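4.2 Cup handling with two arms

Thin paper cups remain a hard case for household machines. The wall gives way under a grip that would be safe on a mug, and a small error at the wrist tips the cup over. In the Rustine tasks we use cups together with a wire cup holder, so that the fingers must work close to the rods as well as the paper (Figure 2). Both arms share the tabletop, and either one may act first.

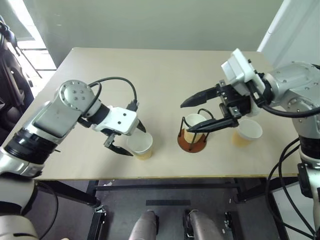
Figure 2. Cup task with both grippers over the table.

One reader of the draft, Siriwan, objected that a person clears a table like this without looking, and that a machine needing two arms and a fixed table is not yet doing a chore. We accept the point in part. The Raswood policy was trained at a single table height, and we make no claim about kitchens.

Each trial was scored on 4 steps, with 10 trials per condition. A crushed rim counted as a failure even when the cup ended upright — a stricter rule than the one used in Omen.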